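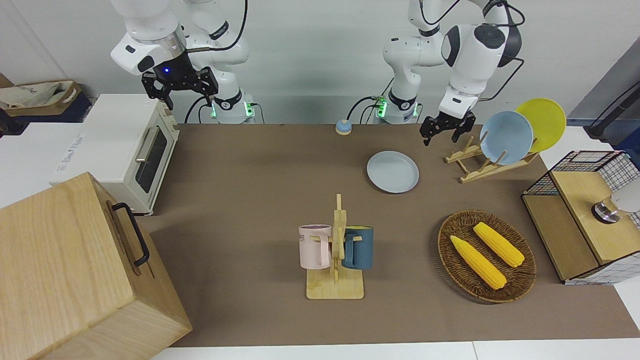 Toaster oven on the left, plates over on the right.

teltmont_dan
Rearranging again. The white toaster oven has ended up on the left with the plate rack at the other end, and I keep wondering if they should swap. Also, is it daft to store things on top of the oven? The top is lovely and flat and I'm very short of space.

radka_t
Please don't! Mine gets hot enough up there to soften a plastic lid (ask me how I know). I leave 15 cm clear over it and don't even put a tea towel there.

zusedik13
Bit cautious, that. I warm plates on mine all the time at 200 and they come out fine. Check the manual, some makers allow it – mine does.

radka_t
Plates, maybe. That cloth bag in the box behind it would bother me more. I'd shift it.

teltmont_dan
Fair enough, the bag can go under the stairs. What about swapping sides though?

prurnent
Leave the rack where it is if you're right-handed. I had mine on the left for 11 years and was forever reaching across myself. Love the little bell with the blue base by the way, do people come when you ring it?

teltmont_dan
My two do if it's toast. Otherwise no chance.

zusedik13
I'd still swap them. Hot things nearest the sink, always.

radka_t
We don't know where the sink is!

teltmont_dan
Other side of the room, sorry. Bag's moved, rack's staying put for now.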